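Kiprono Nyaga keeps his build in a shared workshop, where he and Jabari Owino have been making a pair of hand-held grippers since January. The project is called Khaemba. The aim is plain enough: a tool that can pick up a piece of cloth and fold it, first with a person holding the handle and later with an arm.

"We started with cloth as it was the thing that beat us," Nyaga says. "A box stays the shape it is. A shirt doesn't."

Blue cloth on the pale cover, with the grippers at work.
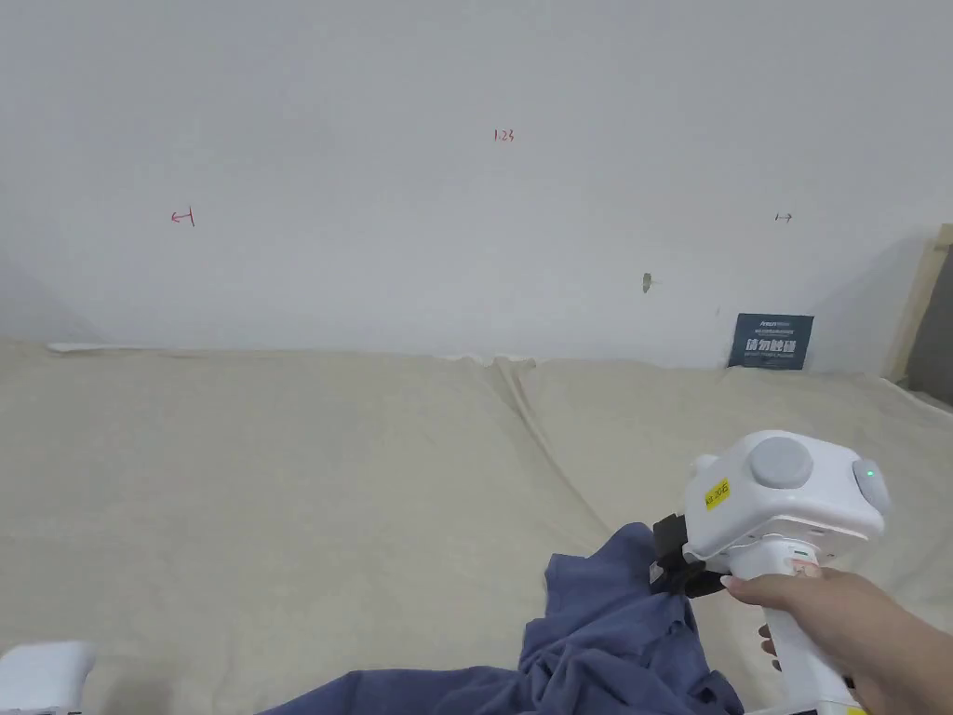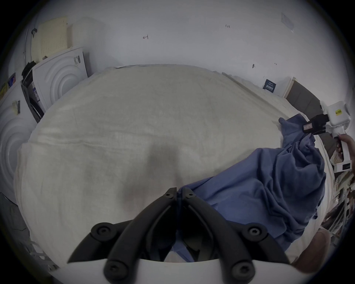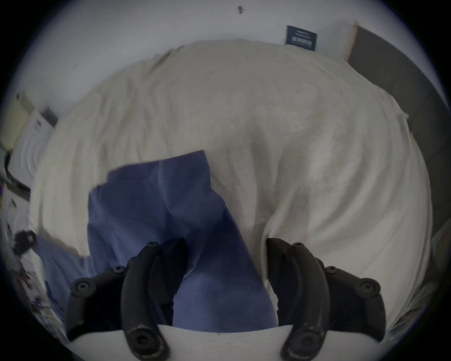
Owino does most of the work on the fingers. He has changed the shape of them more often than he would like, and the present ones are the 901 pattern. The 900 was thinner at the tip and slid off a seam too easily.

"The difference between the two is very small on the drawing," he says. "In the hand you notice it straight away. With the 900 I was always going back for a second go."

Both men have day jobs. Nyaga repairs lifts for a firm called Rendstead and gets to the workshop two evenings a week. He wrote the software that stores each fold, and says it is the part he is least happy with.

"It works until you give it a long sleeve. Then the file is a mess and I have to go through it by hand."

I asked why they didn't simply buy a gripper. Owino said they had looked at one from Nasteo, but couldn't open it up to change the fingers, and the price was more than they had spent on the whole build.

The arm is the next job. Nyaga wants to start with one side only and keep a person on the other, so that they can find out which half is going wrong. Owino would sooner fit both at once. They had not settled it when I spoke to them on Tuesday, March 15, 2022.

"We'll do one," Nyaga says. "He'll come round to it."

Owino says he hasn't yet.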